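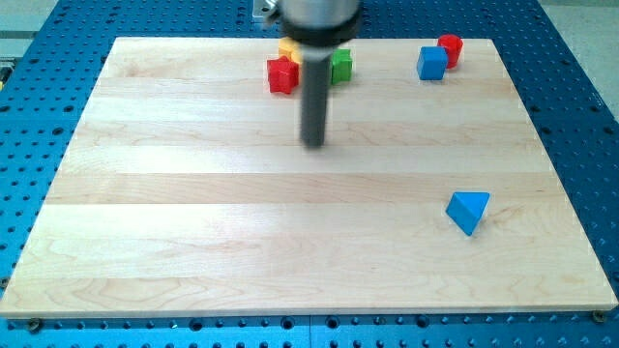

Figure 4.1. A pushing task on a wooden board. The arm carries a plain rod, and the objects are toy blocks of different shapes and colors.

Chapter 4
Collecting Demonstrations

4.1 Why the data comes first

In the first 3 chapters we treated the training set as a thing that is already given. We wrote it as a list of pairs, an observation and an action, and we asked which function fits these pairs well. This was useful for learning the mathematics, but it hides most of the labor. In a real laboratory the pairs must be produced by a person who sits beside a machine for many hours, and the quality of what this person does decides very much of what the learned policy can do later.

In this chapter we study how such examples are gathered. We take one family of tasks, pushing blocks on a flat board with a rod, and we stay with it until the end of the chapter. The reader may think that pushing is too simple. I ask for some patience. A block that is pushed at the wrong point turns away, slides past its goal or runs into its neighbor, and the person who guides the arm must correct this many times in a short period. For this reason even a small board contains most of the difficulties we will meet with larger tasks.

The exercises use the collection made at Dirnthorpe, where I worked with Tiziana Melis during the writing of the first edition. It holds 1932 demonstrations. Before cleaning it was larger, and we will look in Section 4.6 at what was taken out and at which decisions I would make differently today.

4.2 The parts of a demonstration

A demonstration is the record of one attempt to carry out one instruction. It has four parts.

The instruction is a short sentence in ordinary language, for example "push the green block to the blue cube". In some collections the sentence is chosen before the operator moves. In others the operator moves freely, and a different person writes the sentence afterwards while watching the recording. The two methods give different data, and we compare them in Section 4.4.

The observation is what the system is allowed to see at each step. In our case it is one camera picture of the board and the position of the rod tip. Note that the policy does not receive a list of the blocks and their places. It must find them in the picture.

The action is the small movement of the tip commanded by the operator, given as two numbers, one for each direction in the plane of the board. The height of the tip is held constant by the controller. Students often ask whether this makes the problem artificial. It makes it smaller, and a smaller problem can be examined with more care.

The outcome is a mark that says whether the instruction was fulfilled. It should be given by someone other than the operator. An operator who has worked for ten minutes on a difficult corner has a natural wish to call the result good.

4.3 Arranging the board

Look again at Figure 4.1. A star, a green block and a yellow block are close together near the far edge, with the rod among them. A blue cube and a red cylinder form a second small group to the right. A blue triangular prism lies alone toward the near right corner. Such an arrangement permits instructions of very different difficulty.

To bring the prism nearer to the middle is easy, as there is much free wood in that direction. To separate the star from the blocks beside it is harder. The tip must come in at a narrow place, and if it arrives too fast it moves two objects when only one was wanted. To push the cube toward the prism without disturbing the cylinder is a third kind of problem, in which the operator has to think about the direction of approach before touching anything.

Colors also deserve attention. The star and the cylinder are both red, and the cube and the prism are both blue. The instruction "move the red block" is therefore not clear on this board, while "move the red star" is. When every object has its own color, a policy can learn to ignore the word for the shape completely, and the test results will not show this weakness. We advise that at least one color be repeated in each set of objects.

How should the starting positions be chosen? Three methods are in common use.

The first is to place the blocks by hand. It is quick, but people have habits. In the early weeks at Dirnthorpe we found that our operators left the near left part of the board free again and again, probably because they rested an arm there while setting out the pieces. The policy trained on these sessions was poor in exactly this region.

The second is to draw the positions from a random generator and to follow a printed plan. This removes the habit, but it is slow, and purely random positions seldom give tight groups of the kind we spoke of above. These must be added on purpose.

The third is not to reset at all. Each demonstration begins where the last one ended. This saves much time, and the groups and awkward corners appear naturally. The cost is that neighboring demonstrations are no longer independent. If they are divided at random into training and test sets, the test set will look easier than it is. The division should be made by session. In the Dirnthorpe collection, 526 demonstrations were recorded in this manner, and they carry a session number so that the reader can divide them correctly.

4.4 The operator

The operator is a part of the measuring system, and like every other part it must be prepared. A new operator at our laboratory practiced until the movements became even, and nothing from the practice period was kept. We used the Skaltard hand controller, and for later sessions the Jirell, which has a softer spring. The change was visible in the data: with the softer spring the movements were slower and had fewer sudden stops. We should have written down the controller type from the first session, and we did not.

A difficult question is what to do with mistakes. Suppose the tip slips off the corner of a block, the block turns, and the operator goes around it and tries again from the other side. Many beginners delete such a recording. I recommend keeping it if the recovery is good. A learned policy will also slip, and if it has never seen how a person comes back from this situation, it has no example to follow. Bianchini's rule, which we used in the laboratory, is to keep the mistake when it is followed by a correction and to discard the recording when the operator gave up.

Tiredness is the other matter. The person who worked on Sunday afternoons produced good demonstrations in the first hour and hurried ones in the second. We limited the sessions after noticing this.

Terms to know before Section 4.5

demonstration, instruction, outcome mark, session split, recovery, hindsight labeling

Questions for discussion

4.1 Write two instructions for the board in Figure 4.1 that can be understood in only one way, and one that can be understood in two ways.

4.2 A classmate divides a collection made without resets at random into training and test sets. Explain which result will be too high, and propose a better division.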